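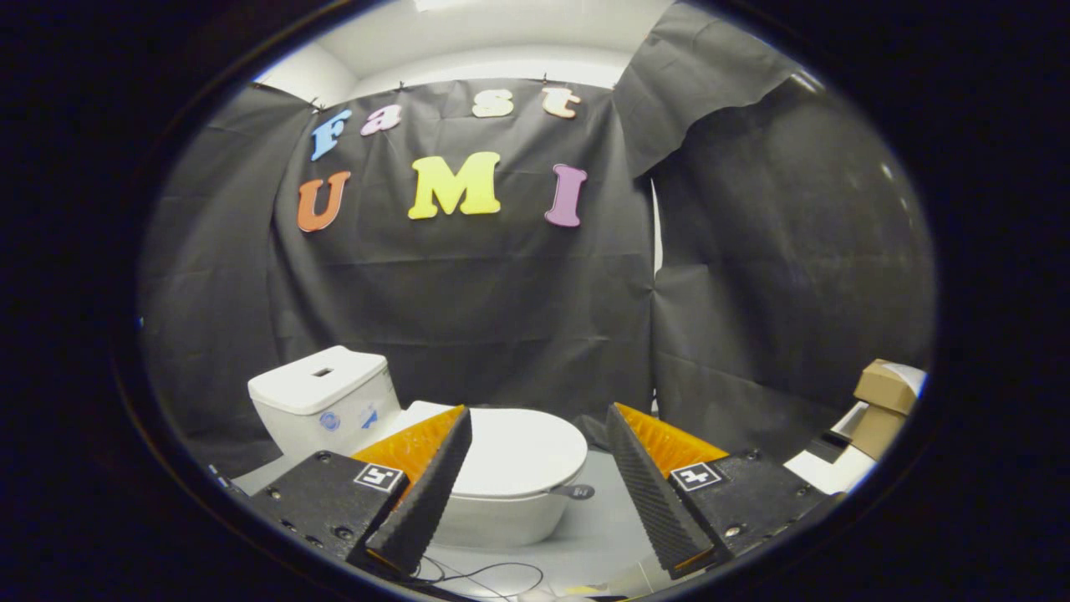

Visitor Spending on the Plernley Waterfront: Student Project Report

Su-chen Wei
Tourism and Leisure Management, second year
June 18, 2024

1. Background

Plernley is a small lake resort with one main street, a public beach and a wooden boardwalk that runs from the bus stop to the boat landing. The boardwalk is 1126 feet long. Most of the places to eat are on it or across the road from it. The town gets most of its visitors in summer, and many businesses close after the last weekend of September.

The project looked at where day visitors buy food and drink, how long they stay on the boardwalk, and what would make them stay longer. The town's last visitor study did not separate day visitors from people staying overnight, so there was little to compare with.

2. Method

I used a one-page paper questionnaire with 19 questions. Visitors were stopped at the boat landing end of the boardwalk as they walked back toward the bus stop and the parking lot. Only adults were asked, and only one person from each group filled in the form. In total 139 forms were complete enough to use. Forms with the spending section left blank were taken out.

I also did counts of people passing the landing in two time slots, late morning and mid-afternoon. The counters logged 1408 people over the whole survey period. Dogs and strollers were not counted. People who walked past twice were probably counted twice, and I had no way to correct for this.

Three business owners agreed to a short interview. I took notes by hand and sent the notes back to them to check.

3. The businesses

Vrettos is a family restaurant across from the beach with table service and a covered terrace. It serves breakfast until eleven and then a long menu of grilled fish, sandwiches and salads. Visitors who ate there stayed in town longer than anyone else in the survey. The owner said that lunch is full on any dry day and that the early evening is the hard part to fill, as the last bus leaves at ten past six.

Willa's is a takeout window selling ice cream, lemonade and fries. It was named most often in the survey. Several people wrote that the line was too long, and two wrote that they gave up on it. There are benches on one side only, and they have no shade.

Staltar Boat Rides runs the lake tour and has a coffee counter inside the ticket office. Many people who took the tour did not know the counter was there. The sign for it is on the inside of the door.

4. Findings

Most day visitors bought something to eat or drink, but usually once and usually something small. Ice cream and cold drinks came first, then coffee, then a sit-down lunch. Families with children spent more per group and less per person. Older couples were the most likely to eat at a table.

The most common reason for leaving was the bus. The next was lack of shade, followed by restrooms. The restrooms are at the bus stop end, and a number of people said that once they had walked back there they did not want to turn around.

Price came up less than I expected. A few people thought the boat tour was expensive, but most of those had taken it anyway.

5. Suggestions

A later bus in July and August would help the restaurants most. The town would have to ask the bus company about this and I did not get a cost.

Shade sails or umbrellas over the benches by the takeout window would be cheap to try for one season. Staltar could move its coffee sign outside to face the boardwalk. A second set of restrooms near the landing was the most requested item on the form, but it depends on the sewer line, which stops at the beach.

6. Limits of the study

The survey was done in good weather only. Asking people on the way back means that anyone who left by the beach path was missed. The form was in English only, and some visitors declined for that reason. Spending figures were what people remembered, and I did not ask for receipts.

The blank questionnaire and the count sheets are attached as appendices A and B.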